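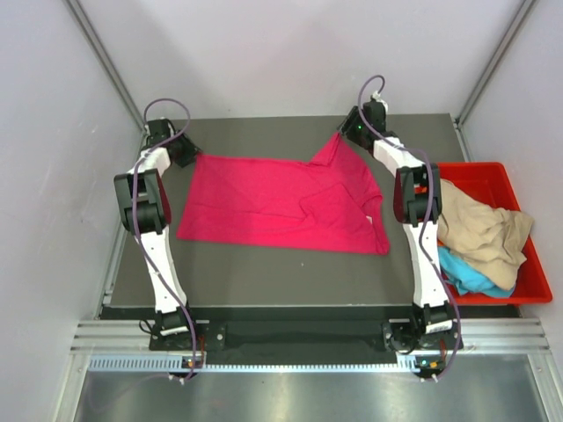 Kiều Âu still remembers the first bundle of clean towels she carried home from the Prallthorpe laundry room, and she told us that she would have been lost that winter without it. Stories like hers are why we are so very happy to share that the Kerkavo Wash & Fold Fund will open a second neighborhood laundry, on Cormier Street, this December!

The new room will have 6 washers, free soap, and a long table for folding and for chatting (there is always plenty of that). It will be open 52 weeks a year, just like the first one. 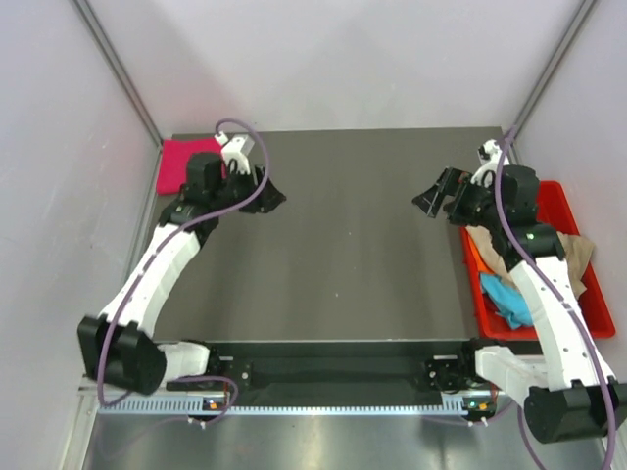

Page last updated: June 2, 2024

"People come in with a heavy bag and go home a little lighter," said Toàn Ung, director of the fund. "We wanted our friends across the river to have that too."

Families can sign up at the Prallthorpe front desk. Press questions may go to Bình Chu at the same address.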